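Count the Fasteners Before the Shift

Most written rules for mobile manipulators deal with speed, force and separation distance. Those limits matter, and the integrators I work with follow them. The weak point is the inspection record. At Clutero we reviewed 1,329 shift logs from sites that handle clothing and other soft goods. In 1,054 of them the gripper check was a single tick in a box marked "OK." A tick does not say which joint was looked at, or by whom.

A parallel linkage gripper has a small number of bolted joints, and each one can be named. My proposal is that a site standard should require them to be listed by position, left and right, and signed off one at a time. The draft we use at the Lutau site has 34 lines for the whole arm and takes one person a few minutes. Operators complained about it in December, mostly about the length. The complaint is fair, and I would still keep every line that refers to the fingers.
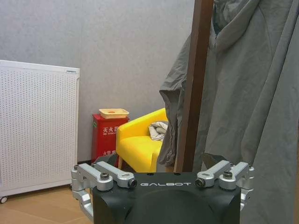

How often should the finger joints be checked when the robot handles fabric?

At the start of every shift, and again after any snag or emergency stop. Sites that run more than one shift should not carry a check over from the previous crew.

Fabric is a hard case for the rule writer. It folds, it hangs in front of whatever is behind it, and a loose thread can wrap around a pin without raising the motor current enough to trip a limit. The force threshold was set for contact with people and rigid parts. It should not be treated as a snag detector.

The second rule I would add concerns the room. Access to a fire extinguisher must be part of the robot's work area plan, with a keep-out zone entered in the map and tested. D'Amico, which supplies our floor plans, marks these zones on the drawing. Indent, our scheduling software, did not read them until we asked for the field. We then ran 144 test moves against the zones and logged each one.

Both rules cost time. A site that cannot spare it should run fewer robots.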